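Notes for session 4: latency, jitter and why people talk over each other

Right, so last time we did bandwidth, and I promised we'd get on to delay. I'm writing these up on the train back from Trerbridge, so forgive the odd jump. If you missed the session, start here and then do the listening task at the bottom before you look at the reading.

## Where we'd got to

Bandwidth is how much you can push through the pipe, and delay is how long each bit of it takes to arrive. You can have loads of one and still suffer badly from the other (satellite links are the classic case). For watching a film, delay hardly matters. You press play, wait a moment, and after that you've no idea how old the data is. For a conversation it matters enormously, because we take turns, and turn-taking runs on tiny gaps.

Think of the last voice call you had on a poor line. You finish a sentence, hear nothing, assume the other person has nothing to say, and start again – just as their reply lands on top of you. Both of you stop. Both of you say "sorry, go on". Then you both go on!
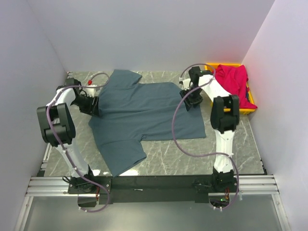
The trap is that each side hears a different conversation. On your end the other person was slow and then rude. On their end, you were. I find it helps to draw two timelines, one per speaker, with slanting lines between them for the audio travelling across. Do this on paper, please, it takes two minutes and it's the single most useful sketch in the course.

## One-way and round trip

Be careful which one you're quoting. A one-way delay of 100 ms sounds fine, and mostly is. If it's the same in both directions, the gap I notice before your answer is twice that, plus however long you spend thinking. Half the muddles in last year's coursework came from mixing these up, so write "one-way" or "round trip" next to every figure you give me. I'll knock marks off if you don't.

Where does the delay come from? Roughly in the order the sound meets it:

- capture and framing (you have to collect a chunk of sound before you can send it)
- encoding
- queues in the network, plus plain distance
- the jitter buffer at the far end
- decoding and playback
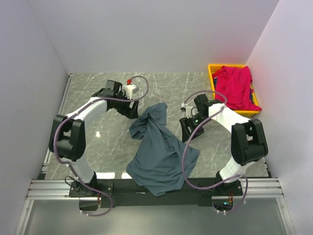 *Two-arm workspace, marble-patterned floor.*

## Jitter

Jitter is the variation in delay. Packets leave at a nice even pace and turn up in clumps. Say most take 34 ms and the odd one takes far longer – if you play each one the moment it arrives you get gaps and garble, so the receiver holds everything back a little and plays it out evenly. That's the jitter buffer.

The buffer is a trade. Make it deep and you'll hardly ever run dry, but you've added delay to every single word. Make it shallow and the call feels snappy until the network hiccups. Adaptive buffers stretch and shrink as they go, usually in the silences, where you're less likely to hear it.

We looked at the trace from the Tetureo lab exercise, which is in the shared folder as trace 616. Plot the arrival times yourselves. You'll see a calm stretch, a nasty burst, and then a long tail where the buffer stays deeper than it needs to. Why is it so cautious about coming back down? Have a think, I'd like one sentence from each of you. 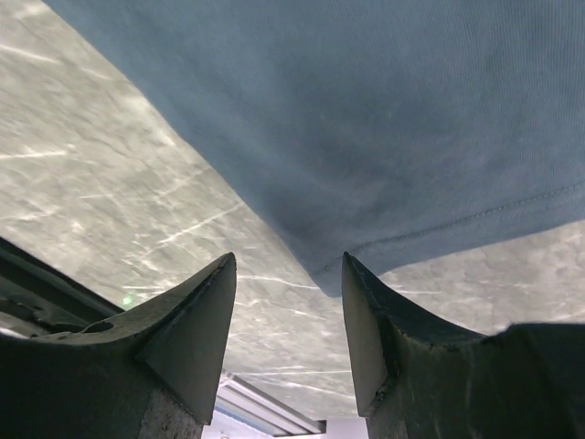 *Gripper view: blue-gray knit fabric with a stitched hem.*

## Measuring whether it's any good

Here we leave the tidy numbers. You can ask people to listen to clips and score them, and that works well for noise or dropped packets. It works badly for delay, because a delayed clip sounds perfect if you're only listening. You need two people who have to talk to each other, and the task you give them changes the answer. Reading numbers aloud in quick turns shows up delay very fast. A relaxed chat about holidays can hide an awful lot of it.

The Clanura handout (the one with the coffee ring, sorry) describes a small trial with 26 pairs doing both tasks. Read the method section and skip the statistics for now. Look for what the pairs were told beforehand. If you warn people about delay they start saying "over" like pilots, and then you're measuring something else. 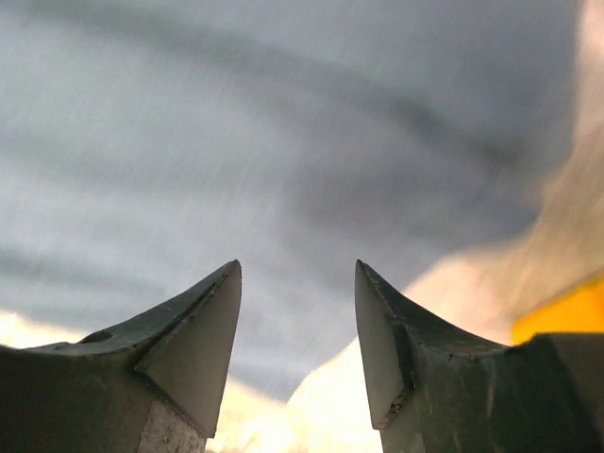 Kálmán Simon wrote on the course board that he'd have put echo before any of this: a bit of delay is bearable until you can hear your own voice coming back, and then even a short one drives you up the wall.

Fair point, and he's right that the two go together. Echo gets more annoying the later it arrives, so a canceller that was just about good enough on a short link can seem dreadful on a long one. I'll move it up to the start of session 5.

## Listening task

1. Find a partner and call each other from separate rooms.
2. Take turns counting, one number each, as fast as you can manage.
3. Swap to another app or network and do it again.
4. Write down how it felt before you check any timings.

Reading is chapter three of Szűcs, up to the part on packet loss. Bring your timeline sketches as well, even if they're messy.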